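Fixing old office computers in Cedport: a chat with Hanneke Hermans

Hanneke Hermans is late, I'm later. We meet at 7 in the morning at the back door of Pludari, her repair and resale shop on the harbor side of Cedport. Coffee from a thermos. Two stools, one good.

She started with printers. Hated them. "Printers paid the rent and ruined my back," she says. Then an accounting firm, Adomaitis, closed a branch and asked if she wanted the desktops before they went to scrap. She took 92 of them. No plan, no storage. Her sister's garage filled up by noon.

"I thought most of them were dead. They weren't dead, they were dusty. Some had a bad drive. A lot of them had nothing wrong at all, somebody just wanted new ones."

That was November. By spring she'd sold nearly the whole pile, mostly to families and a couple of small churches.

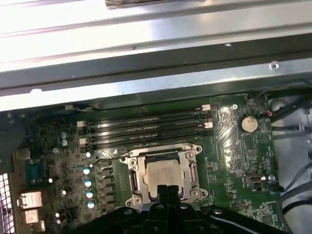

What goes wrong

Memory first, she says. People pull it, push it back halfway, and then the thing beeps at them. "Take it out, put it back in, listen for the click. I've charged people for that click and I felt bad, so now I don't charge." Next on her list is power supplies, then the little coin battery on the board. Clock's wrong, machine forgets its settings, owner decides it's haunted.

And heat. She gets worked up about heat. Old thermal paste dries out, the fan screams, and folks buy a whole new computer over a five dollar tube.

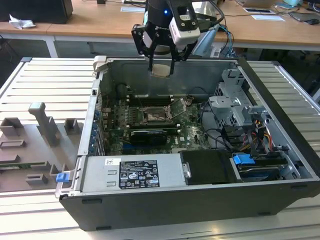

"You clean it off with alcohol and a lint free cloth, you put a small dab on, you stop. People frost it like a cake." She won't let new hires near a processor socket untill they've watched her do a few. Bent pins are a slow, miserable afternoon with a magnifier and she's had plenty of those.

I ask about money. She laughs, then gets out a notebook. Last year 1391 machines came through the door. Margins thin. An average desktop goes out at $133 with a keyboard and a mouse, more if it has a decent graphics card in it.
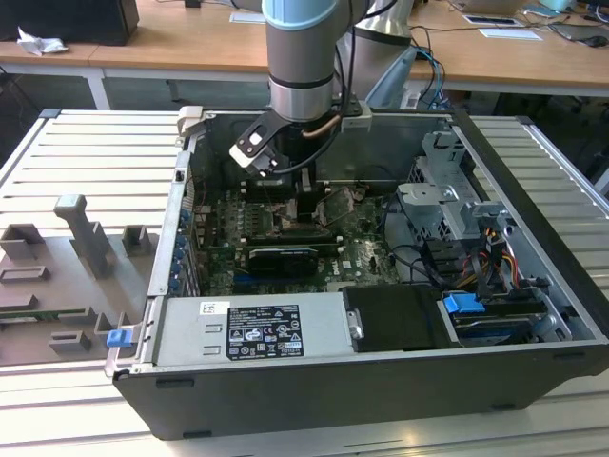
Open tower with the graphics card still in its slot.

Parts are the headache. She used to buy from anyone. Now it's mostly Estska, a wholesaler two towns over, who test what they ship and take returns without a fight. "I pay a bit more. I sleep."

Does she worry about people just using phones for everything? Not much. Kids still have to write papers, she says, and nobody wants to do taxes on a phone. Her bigger worry is cases that don't open. Glued, riveted, odd screws. The old office towers she can get into with one thumb.

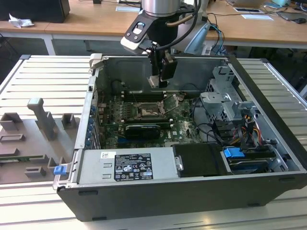
Processor socket with the lever up.

Her advice for anyone with a tower in the closet: wipe the drive, write down the model number, call a shop before you call the dump. Don't cut the cables off. "Why do people cut the cables off? I'm really asking."

A van pulls up out back, more desktops, she's already halfway to the door. Pludari does drop-offs in the mornings, she yells, and bring the power cord if you stil have it.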